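Gralier Releases Version 6 of Banodcombe Perception and Task Planning Software

FENDASTHORPE, January 18, 2021 – Gralier today released version 6 of Banodcombe, its software for perception and task planning in robots that work in offices and other indoor spaces.

The new version adds a planner that breaks a tidying job into short steps and checks each one against the camera view before starting the next. If an item has moved, the planner rebuilds only the steps affected. Earlier versions started the whole plan over.

The perception module has been retrained on 1419 recordings of everyday work done by hand, seen from head height. They cover 43 kinds of task, including plant care, picking up small items from carpet and handling containers by the rim.

"Small loose objects on a patterned floor were our weakest point," said Sawsan Sleiman, who leads perception at Gralier. "Version 6 treats them as a group with an outline – it no longer tries to track every piece."

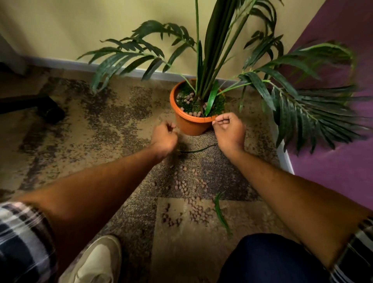

Minoru Oshima said the step check was the feature he had wanted most, and that he would like to see the same approach applied to doors and drawers.

Banodcombe 6 also includes a log viewer and a command-line tool for replaying recorded plans. A planning cycle takes 160 milliseconds on the reference computer.

The update is free for current license holders. New licenses are sold by Gralier and by its distributor, Abou Jaoude. Support for version 5 ends in September.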